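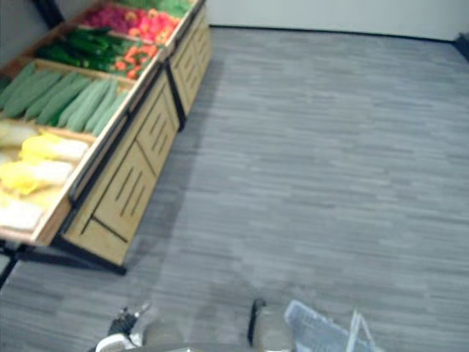 Figure 1. Produce stand with sloped bins, light wood over a black metal base.

Retail Display and Store Layout
Week 6 handout: Fresh produce fixtures
Prepared by Folasade Akande, March 2018

Read this before the tutorial and bring your own notes on a real shop. Supermarket, greengrocer, market stall, I don't mind which.

1. What the trade claims

Open any fixture supplier's brochure and you will be told that a timber stand "sells freshness". The Stoteo brochure in your reader says it on the second page and again on the back cover. The evidence offered is one store, one refit and a rise in sales over a month when the store was also running a promotion. Treat that as advertising. A shop that has just been refitted has new lights, clean floors and curious customers, and nobody can say how much of the rise belongs to the wood.

The claim may still be partly right. Timber has long been linked with crates, carts and farm sheds, and shoppers may well carry that link into the store. We just haven't been shown it.

2. Slope

The bins in Figure 1 are sloped, which is the usual choice for an island or wall stand. A tilted bin shows more of its contents to someone standing in front of it, and a fairly thin layer of stock can look like a full one. Suppliers call this "abundance". A less kind word would be padding.

Long vegetables suit a slope if they are laid along it. Look at the cucumbers and the pale green squash, all lined up the same way. Done like this they look orderly, but somebody has to keep them that way. Ask yourself what the row would look like at five in the afternoon after customers had picked through it for the straightest one. Round stock is harder again. It rolls to the front, and the front lip takes the load.

3. Colour blocking

The textbook rule is to break up the greens with something warm. On this stand the orange and red peppers and the pink and red produce are up towards the far end, close to the leafy greens, while the run of cucumber, squash and napa cabbage goes from dark green to pale yellow. Is that a plan, or just what fitted? I'd be slow to credit the designer. A photo of a tidy stand can be made to support nearly any colour theory you like, and the Uda reading does exactly that with its examples.

4. Real or artificial stock

The vegetables here look artificial. Display stock is fine for testing sight lines and bin sizes, and it won't go limp while you argue about it. It tells you very little about:

weight on the shelf
water from misting or wet leaves
bruising against dividers and lips
smell
how long a refill takes

Keep that in mind whenever a supplier shows you a perfect bin. Neat rows of fake squash prove that fake squash can be put in neat rows.

5. Dividers and lips

Raised wooden edges keep one line away from the next and give the price tickets somewhere to go. They also collect dirt, leaf scraps and grit in the corners. Femi Fashola's guest talk last year made this point well – he had spent most of a winter cleaning bins and had no patience for anything with an inside corner. When you judge a fixture, ask whether the bin lifts out. If the brochure doesn't say, assume it doesn't.

6. The base

The lower body has wooden cabinet panels with narrow slots cut into recessed sections. Students tend to write "ventilation" straight away. Maybe. Slots can also be decoration, and you can't tell which from the outside. Before you put airflow in a report, find out what is behind the panel.

Tutorial task (45 minutes, groups of 2)

Redraw the stand in Figure 1 with the same vegetables in a different order. Write a short case for your layout, then swap with another pair and write the case against theirs. The second part carries more marks. Avoid "inviting", "vibrant" and "natural" unless you can say what a shopper would do differently.

Reading: Anozie chapter on fixtures, first half only. The Nekivis case study is optional and, in my view, oversold.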